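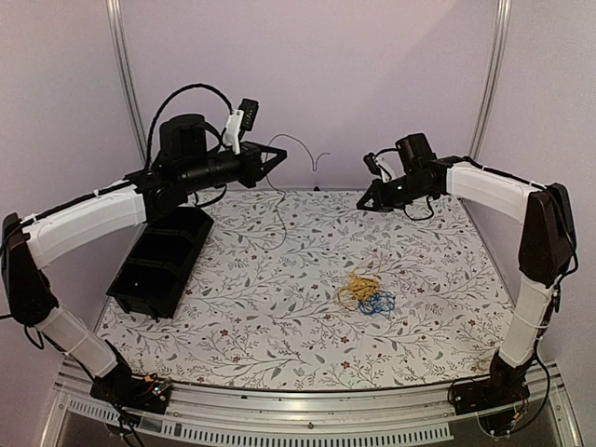
Figure 1. The two-arm station with the string task laid out: three-compartment tray on the left, yellow-orange and blue tangles right of center.

Notes for Session 6: Learning from demonstrations, and what to do when the demonstrations are bad

Reading before class: the Birora handout, sections 2 and 4. Section 3 is also fine but it is mostly about section 4.

1. Where we left off

Last time we trained a policy by plain behavior cloning. You record a person driving the arms, you save pairs of observation and action, and you fit a network that maps one to the other. It is supervised learning with a robot attached. Everyone's loss curve went down nicely. Several of you then ran the policy and learned what a loss curve is worth.

The usual explanation is compounding error. A small mistake at one step puts the arm in a place the demonstrator never visited, the policy has no good idea what to do there, and it makes a larger mistake. By step 200 it is sorting air.

2. Why string

Rigid blocks are polite. A block has a position and an orientation, and if you miss it, it stays put. A tangle of string has as many shapes as you have patience to describe, it moves when you brush it, and the two colors hold on to each other. In Figure 1 the blue nest overlaps the lower right side of the yellow-orange one. The task is to separate them and put each color in its own compartment of the tray. The third compartment is for nothing. Policies love it.

We use two arms for this since pulling one tangle with one gripper usually brings the other along for the ride. One arm holds, the other pulls. Which arm does which is left to the demonstrator, and this will matter in section 4.

There is a small camera on each arm near the gripper. The wrist views are good at close range and lose the big picture as soon as the gripper gets down to work. Keep that in mind when you choose your inputs.

3. Action chunking, in brief

Instead of predicting one action, the policy predicts the next k actions and executes a good part of them before looking again. Two effects:

Fewer decisions per episode, so fewer chances to wander off.
Pauses in the demonstrations do less harm. A single-step policy that sees a person hesitate learns to hesitate, and some of them never stop.

The cost is obvious. With k = 80 the arm is committed for a while, and if the string slips at action three you get to watch the remaining motion performed with great confidence on an empty gripper. Dario Marino's suggestion was to predict 80 and execute 42, which he arrived at by trying things until the arms looked less embarrassing. We have kept it. If you find a principled argument for 42, write it up and I will pretend we had it all along.

4. The Palumbo split

Our training set, Palumbo, has 588 demonstrations. It was collected by people with different habits. Some always hold with the left arm and pull with the right. Others do the reverse. A few switch halfway through, presumably to keep us humble.

If you fit this with a mean-squared-error loss, the policy learns the average of the two strategies: both arms come down partway and wait for each other. This is the standard multimodality problem, and you have seen it drawn on the board as a car steering between left and right into the tree.

Three treatments, in the order we will cover them:

(a) Filter. Keep only the left-hold demonstrations. Crude, throws away data, works better than it deserves to.
(b) Latent variable. Let an encoder summarize the style of each demonstration, then fix the latent at test time. Watch for the decoder ignoring it.
(c) Diffusion head. Sample an action chunk by denoising. Handles both modes, runs slower, and makes you care about inference time for the first time in your life.

Amamden is our implementation of (b), Skurnier of (c). They share a data loader, so a bug in one is a bug in both.

5. For next time

Train Amamden on 200 demonstrations drawn at random from Palumbo, then again on 200 left-hold ones. Same seed, same k. Before you run either on the arms, write down which you expect to do better and why. Hand in the prediction even if it is wrong — especially then.

Evaluation sheets are due in November. Score a trial as a success only if both colors end up in separate compartments. "Nearly" is not a column.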